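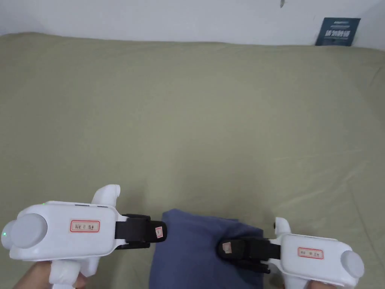

I finally get to share this one – Tevadance, my little lunchtime dance-and-walk club, is opening a second spot in Layug this February! I started it because I'd gone nine months without moving anything but my coffee arm (true story), and now we're adding 12 classes a week, all of them beginner friendly. Mornings start at 9, and the first visit is free. My friends at Praltier are lending us the hall, and Geritell is handling sign-ups by phone. Wear whatever you like – I'll be the one in the old gym shorts, out of breath by song two.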